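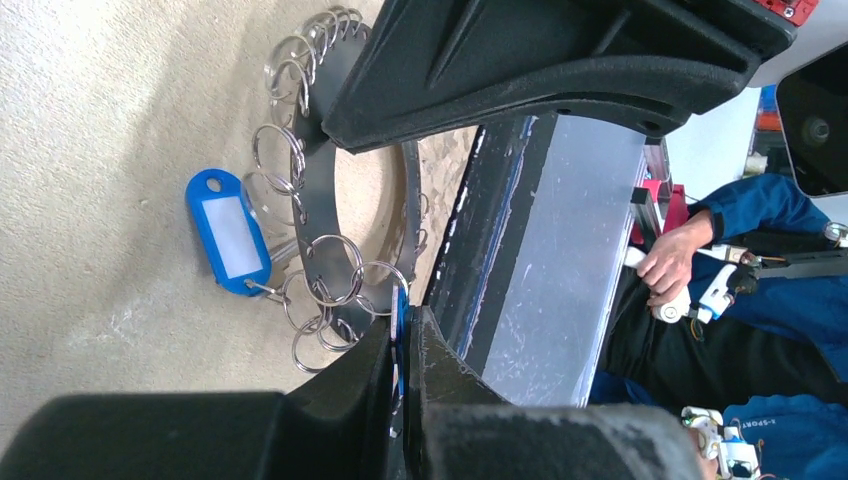 Fall update to the Pritcombe Fund
8th September

Hi Siham,

It's been a busy stretch since my April note! We have 11 students signed up this term, and most of them came back from last year, so I didn't have to spend the first month teaching which end of a screwdriver to hold. The key ring project (the kids named it Ikis, please don't ask me to spell out what it stands for) has taken over the club.

Where the money went

The first part of your grant covered spare motors, cable, and a decent set of hand tools. Both arms are up on the rail now. The left one is Humon and the right one is Holub, and yes, they get talked to like pets. Cable routing ate three whole meetings. I'd still like it tidier, because there's a lot of purple loop hanging around out there, but the students did every bit of it themselves and I'm proud of them.

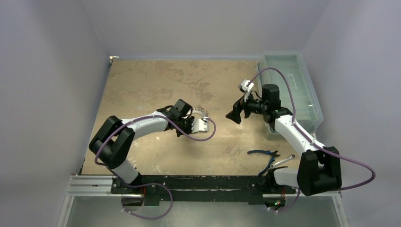
What we're working on

The job is to take a key tag by its split ring and work it on or off a round metal holder, using both arms. It sounds easy until you try steering it! The rings slide, the holder tips, and the tag loves to spin. Our goal is 50 good recorded runs before winter break, and students take turns driving so everyone gets a fair share.
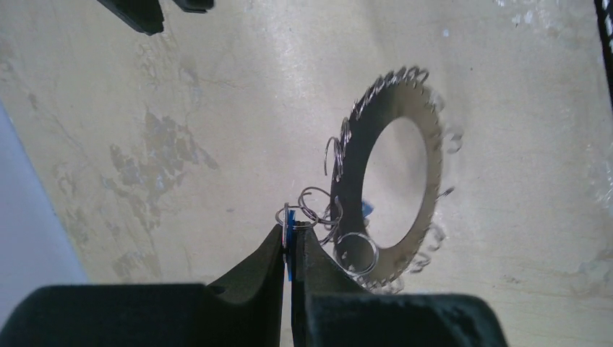
Blue plastic in the fingertips, with the ring holder right behind it.

What's next

We still have $48 left in the small parts line, and I'd like to put it toward fingertip tape if that's okay with you. Could you let me know? After that it's practice, practice, practice, plus a demo for the families that I'm already nervous about. You're very welcome to come drive an arm.

Thanks so much,
Oluwatosin Okonkwo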